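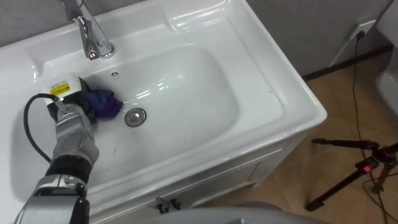

MAKUDLEY INN TO REOPEN IN AUGUST WITH 20 ROOMS AND, AT LONG LAST, HOT WATER IN ALL OF THEM

August

By Ilgın Ersoy, for the Makudley Inn

The Makudley Inn, which has been promising to reopen "shortly" for longer than some of its neighbors have been married, will take overnight guests again this August. The doors open at 3 p.m. The front desk asks that you not arrive at noon and look hopeful.

The inn has 20 guest rooms, down from 28. The missing eight were so narrow that guests had to decide whether to bring a suitcase or a spouse, and they have been folded into the rooms next door. Every room now has a window that opens, a door that closes and a private bathroom. Regulars who miss the walk down the hall in a robe are free to take it anyway.

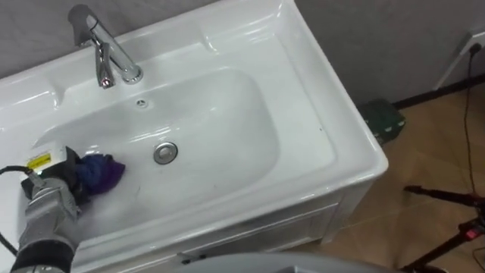

Plumbing took up most of the schedule. The old pipes followed a route that our contractor, Thaler, described as "a tour of the building." Thaler replaced the lot, along with a boiler that had been serving guests on the second floor at the expense of guests on the third. The knocking sound in the east wing is gone. Several past visitors had written to us about the ghost, and we are sorry to report that it was a valve.

Downstairs, the dining room will serve breakfast from 7 a.m. and supper from 5:30 p.m. The menu is short. The pot roast stays, by popular demand and against the advice of the new chef. The tomato aspic does not stay, and the one letter we received on its behalf has been answered politely.
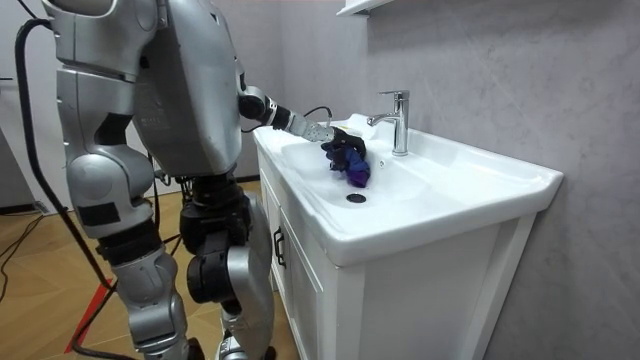 A bathroom vanity and sink.

The lobby has kept its front desk, its brass key rack and its armchair, the green one by the fireplace that cannot be sat in for less than an hour. The carpet was past saving. Under it was a perfectly good oak floor, and we have chosen not to dwell on the years we spent vacuuming the thing on top of it.

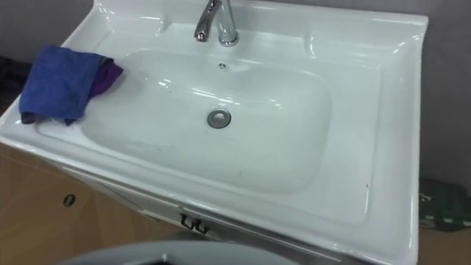 Ilgın Ersoy, Makudley Inn

Opening rates start at $128 a night, breakfast included. Dogs are welcome on the ground floor at no charge, provided they can be talked out of barking at the ice machine. The inn's library, which holds 3,000 paperbacks and a good many of their last pages, is open to guests and townspeople alike until 9 p.m.

Reservations are being taken by phone and at the front desk. Anyone holding an unused gift certificate from the old inn may redeem it at full value, including the handwritten ones. Parking is behind the building, where it has always been, and the sign pointing to it now faces the road.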